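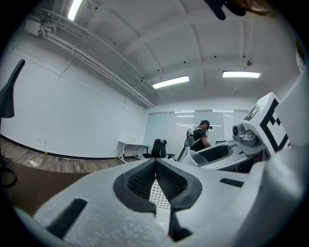
Keeping a Household Pantry Record

August, by the author of the Drustel Household Notebook

This notebook has for some years encouraged its readers to keep a written record of the dry goods in their homes. The practice is an old one. It requires a pencil, a ruled book and a few minutes in the evening, and it is well within the means of any household. The present entry sets out the method as it is followed at this address, together with certain changes adopted after the spring.

The record is kept by shelf. Each shelf is given a page, and each page is divided into columns for the item, the date of purchase, the quantity on hand and the date by which it should be used. Flour, rice, dried beans and sugar are entered by weight. Tins and jars are entered by number. Spices are not entered at all, as the quantities are small and the labor of weighing them is out of proportion to the benefit.

A full count is carried out twice a year. The most recent one listed 115 items, of which 13 were past the date printed on the package. Most of these were baking supplies bought for a single recipe and then put at the back. There was also a jar of Bognár plum butter that had been moved from one shelf to another at each of the previous counts without being opened. It has now been opened and was found to be very good with plain toast.

Readers have asked which containers are preferred. For flour and other fine goods, this household uses the Flema jar in the larger size, which holds 1000 grams of rice with a little room at the top. The lid closes with a wire clip and the mouth is wide enough for a measuring cup. Paper labels are fixed to the side of the jar and written in pencil. Ink was used at first, but it ran when the jars were wiped down, and several labels could no longer be read.

Whole grains and nuts are kept in the coolest part of the house. In warm months they are moved to the refrigerator in their original bags, folded twice and clipped. Dried beans keep a long time, but old beans take longer to soften, and for that reason the oldest are brought to the front after each purchase. The same rule is applied to tins. It is a small inconvenience on shopping day – the shelf must be partly emptied before it can be filled – and it has been found worthwhile.

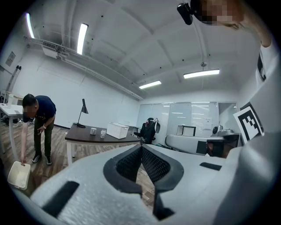 Should opened packages be listed separately from sealed ones?

They should be given a line of their own, with the date of opening written beside the item. An opened bag of flour and a sealed bag of flour are used at different times, and a single entry for both tends to mislead when a shopping list is being prepared.

On the matter of shopping lists, the current practice is as follows. A minimum is set for each staple. When the quantity falls below that minimum, a small cross is placed in the margin of the page. Before a trip to the market the pages are read through and every item bearing a cross is copied onto the list. The cross is erased when the goods have been put away. Items without a minimum are bought only for a particular meal.

A reader's letter recommended the Trarkeo ledger, which has printed columns and an index at the back. It was given a fair trial through the winter. The paper is of good quality and the binding lies flat on the counter, but the columns are narrow and leave little space for remarks. Remarks have proved to be the most useful part of the whole record. Entries such as "too salty for soup" or "buy the smaller bag" are consulted more often than the quantities themselves. The plain ruled book has therefore been retained.

The next entry will deal with the storage of onions and potatoes, on which this notebook has received a good deal of correspondence, much of it in disagreement.

Comments (3)

pantrymoth_no_more says:
I have been doing this with index cards in a tin, one card per item. Cards that need buying go to the front. Less to erase!

Greta's kitchen says:
Bay leaves in the flour, yes or no? My mother swore by them and I still do it out of habit.

quietcornerhouse says:
I disagree about the spices. I found 2 jars of ground cloves last month and bought a third the week before. Mine are going in the book.

Recent entries

Washing and Drying Glass Jars
On the Care of Wooden Spoons
A Plain Bean Soup for Cold Evenings
Labels, Pencils and Legible Handwriting
What to Do with the End of a Loaf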